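From: Tamsin Tillman
To: Ridgeway Swap and Mend list
Date: 30/05/2025
Subject: Re: [ridgeway-swap] Hangers, and what to do with the long sleeves

Wanda Brannigan wrote:
> Hello all, me again. I've been through the bags from Grordale and it's
> mostly tops, 259 pieces if I haven't lost my place. Before July I'd like
> us to settle two things. Do we hang everything or fold some of it? And are
> we still using those pink hangers, which drove me up the wall last time?
> Yolanda thinks fold the T-shirts and hang the rest. I don't mind as long
> as we all do the same.
> Wanda

Hi Wanda, hi everyone,

259! I thought Grordale would send us a couple of carrier bags, so well done for getting through that lot. I'm with Yolanda up to a point, but I'd still hang a few of the T-shirts at the front, especially the plain dark ones. Folded in a pile they all look the same, and people pull the whole stack apart looking for their size (I've done it myself, so no blame).

On long sleeves, I do have opinions! The cuffs are what make the mess. If you lift a shirt by the neck the sleeve drops straight down past the hem and then gets caught under whatever you put down next. What I do now is hold it up by the neck, let the sleeves fall, give it one shake and get it onto the hanger before it touches the table again. If it does go down in a heap, start over. It's quicker than picking at the folds.

I'd quite like the bright tops next to each other on the rack and the black at one end.

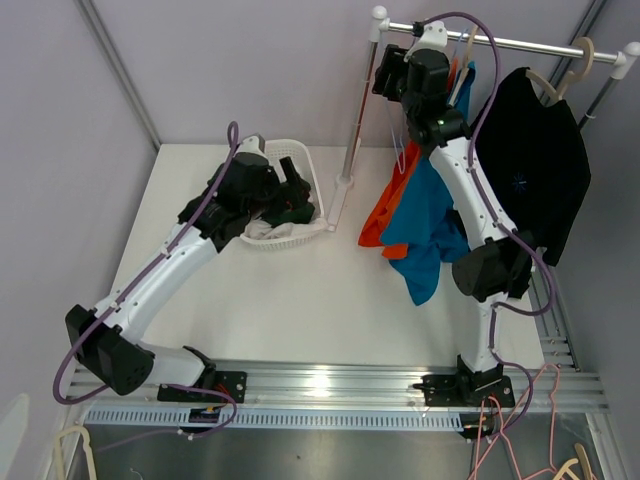
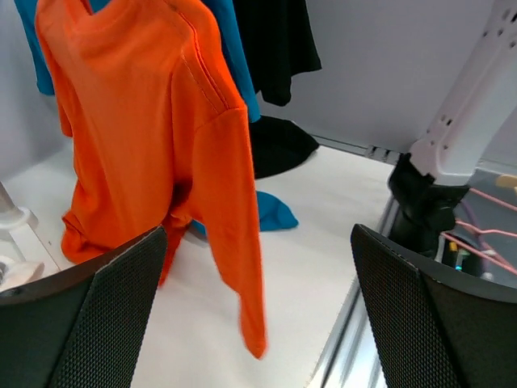 Orange, teal and black tops, in both pictures

The orange with the teal is lovely, I think, and it would cheer up that gloomy end of the hall at Wenness no end. Shoshana may disagree, she wanted it all done by size. Could we do size first and then colour inside each size? More faff, I know, but only on the day we set up.

As for the pink hangers, I'd keep them as spares. They tangle if you so much as look at them and I'd rather have the beige ones on the bar. Juniper Ambrose has offered us 60 more from the shop in Bidar when it closes, free if someone can fetch them. I could go, but my boot is full of curtains until the end of next week, so if anybody is passing that way sooner please shout.

One more thing, the basket. Can we please keep whites out of the one with the darks this time? I had a cream blouse come home grey last year and I've still not got over it.

Wanda, do you want me to bring the labels and the string, or have you got them?

Tamsin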